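Parallel jaw or three-finger for the kitchen sim? My comparison so far

pleltix_fan wrote:

Okay, I've been having way too much fun with this and I need other people to talk to about it. Over the November break I set up the two-arm robot in the kitchen sim, mostly to settle which gripper model I should order parts for. The contenders are the Prekum parallel jaw (two flat fingers, one actuator, very plain) and the Lonisa three-finger, which curls around things and looks fantastic doing it.

Same controller for both, the Marsden impedance one with stock gains. Same counter, same pile of groceries and cutlery. I logged 2,355 grasp attempts with the Prekum model and 2,106 with the Lonisa before my desktop begged for mercy.

The bread is the one I didn't expect! I figured three fingers would own anything long and lumpy, but the parallel jaw just goes across the narrow side and lifts. Forks are still miserable with both. Here's the head camera with the Prekum jaws on, one arm up and the other by the counter:

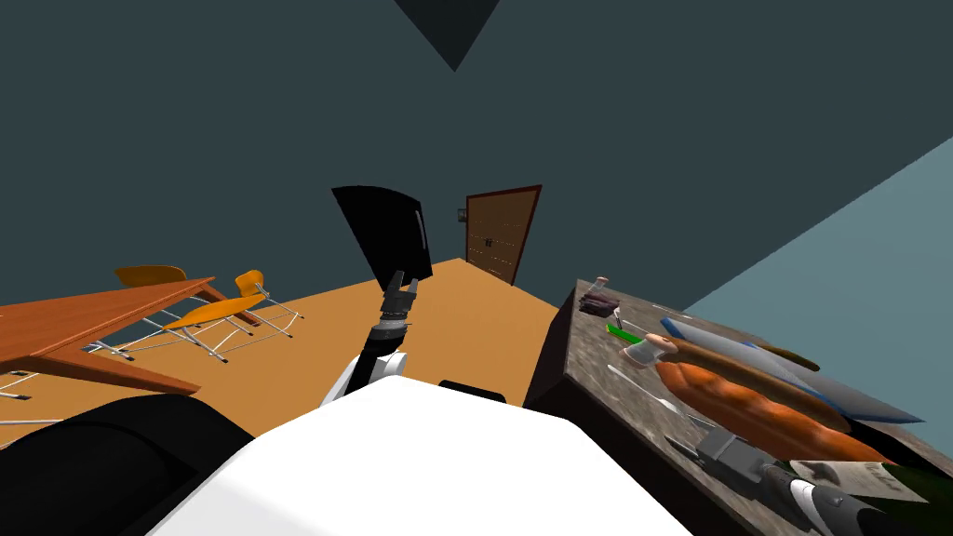 Does the head camera need to be level for the grasp planner to work?
It can sit at any angle, as long as the camera-to-base transform you give the planner matches where the camera is.

Next up is the wrist camera, and I have opinions.

marsh_torque wrote:

Nice work, but I'm going to push back on the stock gains. Marsden's defaults are tuned stiff, and a stiff wrist flatters a parallel jaw. The three-finger hand wants to settle onto the object. Drop the rotational stiffness and run the bread again before you order anything.

Also, how are you scoring a grasp? Lifted clear of the counter, or lifted and held?

pleltix_fan wrote:

Lifted and held for 20 control steps. I'd be happy to make that longer, the Lonisa does keep hold better once it has something.

And fair point on the gains, I'll redo both. I only left them alone so I'd be changing one thing at a time.

Darren Pickering wrote:

I ran the Lonisa on a real bench for most of a year and I'd take the parallel jaw for kitchen stuff every time. The trouble with three fingers is the approach. You need room on all sides, and countertops are crowded. Two thin fingers go down between a bottle and a loaf where the Lonisa knuckles hit everything.

What are you seeing from the wrist camera? That would make up my mind more than the totals.

pleltix_fan wrote:

Darren, that's exactly what I was getting to! I love the wrist view. It comes out upside down with the mount I picked and I've stopped noticing, you get both fingertips and the fork and the little shaker-looking container all at once:

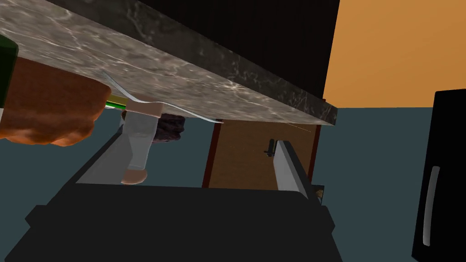 So my plan is to let the head camera pick the target and hand over to the wrist camera for the last stretch. Pleltix (the scene loader, for anyone new) lets you switch streams mid-episode without restarting, and the handover takes a single line in the config. I had 772 attempts with the handover on before I changed anything else, and the misses on small items feel less random. They tend to be short by a fingertip now, and I think I can fix that with an offset.

sprocketeer_jo wrote:

I don't buy the handover. You're adding a second calibration to get wrong. I had the same setup and went back to head camera only, with a better depth filter, and my fork grasps were no worse. Every time I nudged the wrist mount I had to redo everything.

marsh_torque wrote:

Jo, how far out was your head camera from the target though? If it's up on the torso, the gripper covers the object for the last part of the reach. A filter can't give you back pixels that are behind a finger.

sprocketeer_jo wrote:

Depends on the approach. I come in from the side so the object stays visible most of the way. Top-down, sure, you lose it. I still say side approach plus one camera is less work than what's being described here.

pleltix_fan wrote:

Side approach is a great idea for the bottle and I'm stealing it. For cutlery lying flat I don't see how it works, the fingers would be scraping along the granite the whole way in. Unless you tilt the wrist? Now I want to try tilting the wrist.

One more from the head camera, same kitchen. The sink end of the counter has plenty of clear granite, and everything awkward is bunched up at the far end, so that's where I'd test a side approach:

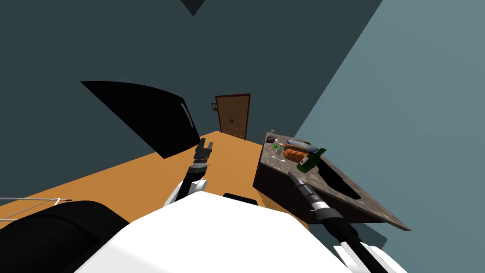
Settings for the rerun

Posting these so people can argue with them before I burn another night of compute:

- Marsden impedance controller, rotational stiffness at half of stock
- Prekum first, then Lonisa, same random seeds
- Top-down for cutlery, side approach for the bottle
- Wrist handover on for one batch and off for the other (this one's for Jo)
- Hold time doubled

Darren Pickering wrote:

Good list. Add a run with the finger pads swapped for the softer contact model. On the bench, the pads mattered more to me than the number of fingers did, and the Prekum pads are cheap.

sprocketeer_jo wrote:

I'll accept the handover batch as a peace offering. If it beats mine on forks I'll put the wrist camera back on, grumbling.

pleltix_fan wrote:

Deal! Soft pads are going in too. Darren, if you still have your contact settings from the bench, could you post the friction values? I've been guessing at mine.

Last updated: January 5, 2023

Related threads
Marsden controller oscillates near joint limits
Prekum finger pads, worn after how long?
Lonisa three-finger: cable routing
Pleltix scene loader, switching camera streams
Picking up flat cutlery, any tricks?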